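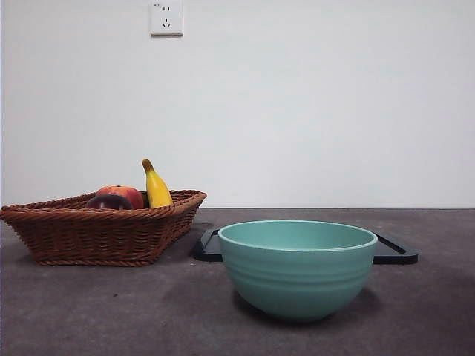

Ticket 113: arm stops short on the banana pick
Opened by: Érica Godoy, robotics club
Status: open

Hi all! Logging this before I forget what I tried. The task is the one we're entering for the Hattori round, fruit from the wicker basket into the teal bowl. The apple goes fine. The banana is where it all goes wrong (it stands nearly upright in there, stem up), and the arm stops above it and throws error 31.

Aug 1, 2023
Ran it 9 times with the banana first. Same error every time, same spot. Restarted the Domico controller, no change. Swapped the USB cable too, just in case.

Next try
Dropped the speed to 80 percent. It got a bit lower before stopping, so I got excited for nothing! Then I looked at the approach height and it's one number for all the fruit. I think whoever set it up measured from an apple, and the banana sticks up way past that.

Where I'm at
I gave the banana its own approach height in the config and saved it as a copy, so the old file is still there. Two good picks, then error 31 again on the third. Could somebody who knows the Rurnen gripper settings look at the force limit? I haven't touched it. Also please leave the black tray behind the bowl, my place positions were taught with it there.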